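Class project write-up, 2023-06-28
Vija Org, with help on the sewing from Ajith Sundaram

# Making a better ball cap for trail crews

## How I got into this

I worked on a trail crew last summer and went through two caps before the season was over. The first one lost its brim stitching, and the second one had a plastic snap closure that popped open every time I looked up at a branch. So when our product design class said we could pick any piece of wearable gear and try to improve it, I knew what I wanted to do right away!

My plan was pretty simple. I'd take apart a few caps people on crews really wear, figure out what goes wrong with them, and then sew my own version. Ajith was in the same section and owns a walking-foot sewing machine (I don't), so he came on board for the sewing part. The pattern, the testing and this report are mine.

## The caps I started with

I bought three caps and took a seam ripper to all of them. The Drultberg is an all-cotton twill cap with a buckle strap in the back. The Vekarberg is a cotton and nylon blend with hook-and-loop. The Pasaribu is the cheap one, mostly polyester, with a mesh back and plastic snaps.

| Cap | Weight | Back closure |
|---|---|---|
| Drultberg | 340 g for a pack of four | buckle |
| Vekarberg | 76 g each | hook-and-loop |
| Pasaribu | not on the label | plastic snaps |

Yes, that first row is annoying. The Drultberg only came in a four-pack and I copied the number off the package. I should have put a single cap on the kitchen scale before I cut it up, and I didn't think of it until it was in pieces.

What surprised me most was the sweatband. On the Pasaribu it's a thin strip folded over once, and the seam sits right where your forehead presses on it. The Drultberg has a wider band with the seam turned up into the crown, and you can feel the difference in a minute. The Vekarberg is somewhere in the middle – nice band, scratchy thread.

## Picking the fabric

I went back and forth on this a lot. Cotton feels great and holds up to briars, but it stays wet. Nylon dries fast and feels like wearing a grocery bag. I ended up with a ripstop cotton blend for the front two panels and the brim, and a lighter woven nylon for the four back panels. Black would have hidden the sweat marks, but it gets hot, so I went with tan.

For the closure I used a metal slide buckle with the loose end of the strap tucked into a little sleeve. My old cap had a flapping strap end and it drove me crazy. I also put one patch panel on the front, the soft side of hook-and-loop, for a crew badge. I thought about adding more on the top and back, but every panel is another stiff spot that doesn't breathe, and most crews I know only have the one badge anyway.
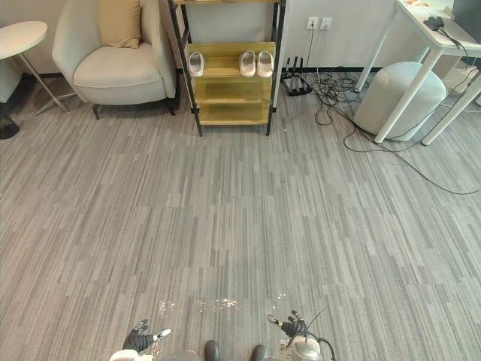

## Sewing it up

We named the prototype the Clullik, which was Ajith's idea and I have no better explanation than that. The order we landed on, after doing it wrong once:

1. Sew the patch panel on while the front pieces are still flat.
2. Join the six crown panels and tape the seams.
3. Sew the brim cover, slide in the plastic brim insert, and stitch the rows.
4. Attach the brim to the crown.
5. Add the sweatband, then the strap and buckle.

On the first try I left the patch panel until the end, and getting a curved cap under a presser foot is miserable. It came out crooked. I wore it anyway.

The brim took the longest. We did the stitching in heavy polyester thread with a denim needle, and we broke two needles on the spot where the brim, crown and sweatband all meet. Going slowly and turning the wheel by hand got us through it.

## Wearing it

I wore the second Clullik on and off for 26 days starting in May, mostly on weekend trail work and walking to class. It also went through the washing machine on cold, at 30 degrees Celsius, and I let it air dry on top of a mixing bowl so the crown kept its shape.

The good: the buckle never slipped, and the sweatband didn't leave a line on my forehead. The nylon in back did feel cooler to me, although I didn't measure that in any real way. The bad: the brim insert is too stiff and didn't take a curve the way I like, and one of the taped seams started fraying at the crown button.

## What I'd change

A softer brim insert, for sure. I'd also bind the ends of the seam tape under the button and try a size up, because Ajith couldn't get the thing on over his hair. The pattern pieces are in the back of my binder if anybody in the fall section wants to trace them – just add a little extra to the brim cover, mine was a tight fit.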